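Jusham relay day - results and next one

Well that was a good turnout. 50 teams on the field for the Flatwood Relay, best since we moved it from August, and the rain held off till the last leg. Staff team (Clana Crew) won by 2 seconds. Students want a recount, not happening.

Record still stands. Sotiris Gkikas came close on the hill bit but lost a shoe by the library steps. 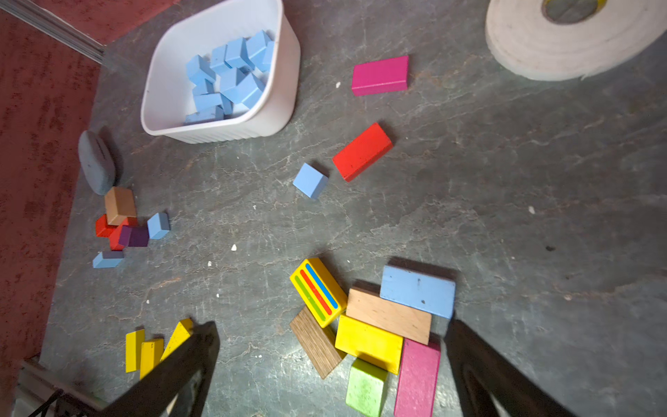 Blue blocks in the white bowl, tape alongside.

Money: £1,026 raised for the hardship fund, of which £426 came from the cake table alone. Thank you Bakalis for the rolls and the urn. Urn needs to go back, whoever has it please ring the office.

Lost property is at reception. Mostly water bottles, one very nice scarf. Bibs back by Friday please, we are still missing a fair few and they cost money to replace.

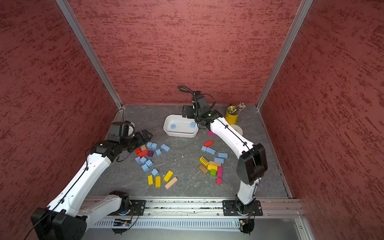
Winter stair climb

Sign up sheet is on the board outside the gym. Teams of four, mixed years welcome, trainers only, no spikes. Athina Dimitriou is doing the draw so late entires go to her, not to me.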